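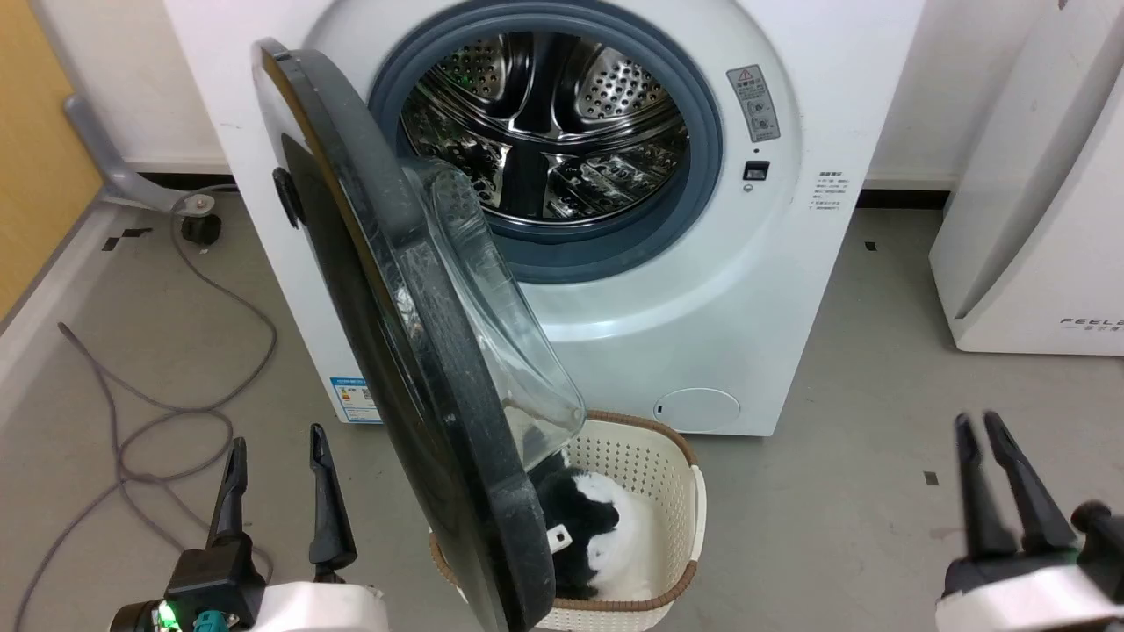

Front loader with the door fully open and the basket placed directly under it. Warning label and latch opening are to the right of the gasket.

Washing a plush toy in a front-loading machine

This procedure covers stuffed toys with polyester filling and a sewn-on care tag. It does not cover toys with a battery box that cannot be removed, toys filled with beans or wood wool, or anything with glued eyes. Clean those by hand with a damp cloth.

What you need

A front loader with a delicate or hand-wash program
A mesh bag with a zipper, large enough that the toy is not folded
Liquid detergent for delicates
Two bath towels of similar weight
A laundry basket with perforated walls

1. Read the tag

Look for the wash tub symbol. A tub with a hand in it means hand wash; most machines have a program for this, but keep the spin low. A crossed-out tub means no washing in water. If the tag has faded, treat the toy as hand wash.

Black and white toys need one additional check. Dampen a white cloth, press it on a black area for a minute, and look for color on the cloth. If any dye transfers, do not machine wash.

2. Inspect the seams

Pull gently along each seam, in particular at the neck, ears and limbs. Close any gap with a short overhand stitch before washing. Filling that escapes during the cycle will collect in the drain filter. Remove ribbons and clothing.

3. Check the drum and gasket

Open the door as far as the hinge allows. Set the basket on the floor in front of the machine, under the door, so that it catches whatever drops during loading. Turn the drum one full revolution by hand and feel behind the lifter paddles for coins and hairpins.

Fold back the lower lip of the rubber gasket and wipe it with a cloth. Lint and hair settle in this groove and show up clearly on white plush.

Keep the door latch opening free of lint as well. If the door does not click when closed, check the latch opening first, then check that no part of the mesh bag is caught between glass and gasket.

4. Load

Place the toy in the mesh bag and close the zipper. Load the bag first, then one towel on each side. A single toy soaks up water and throws the drum off balance, and many machines will then cancel the spin. For the tests behind this page Svenja Danzer weighed a medium toy before and after a cycle without spin: 334 g dry, 744 g wet.

5. Program settings

Program: delicate or hand wash
Temperature: cold, or 30 °C (86 °F) if the tag allows it
Spin: 700 rpm or the nearest lower setting
Extra rinse: on
Detergent: half the dose for a small load
Softener: none. It leaves a film on the pile and the fibers clump.

On the Wirov machine used for these tests, the delicate program defaults to a higher spin speed and has to be turned down each time. The older Merkby keeps the last setting.

6. Unload and dry

Wait for the door lock to release. Lift the mesh bag out with both hands and lower it into the basket. Do not pull the toy by an ear or by the tag; wet filling is heavy and the stitching may give.

Roll the toy in a dry towel and press. Do not wring. Shape it by hand, then stand it on a rack with air on all sides. Turn it every few hours. Drying took 14 hours at room temperature in June and considerably longer in winter. Squeeze the thickest part to test: if it feels cool, the filling is still damp. Brush the pile with a soft brush once it is dry.

7. Clean the filter

On many front loaders the drain filter is behind a round or square cover low on the front panel. Run this step after any load that shed fibers. Switch the machine off, place a flat tray under the cover, open it slowly and let the water run out. Rinse the filter, check the cavity for threads and refit it hand-tight. Leave the door ajar afterward so the gasket can dry.

Troubleshooting

Filling has moved to one end: knead it back while damp. This is much harder once dry.
Gray cast on white areas: usually too much detergent. Repeat the rinse without detergent.
Sour smell after drying: the core was not dry. Wash again and lengthen the drying time.
Machine stops before the spin: redistribute the towels and run a spin-only program.

Text: Martti Heiskanen. Tests: Svenja Danzer. Corrections to section 5 by Kausar Malik.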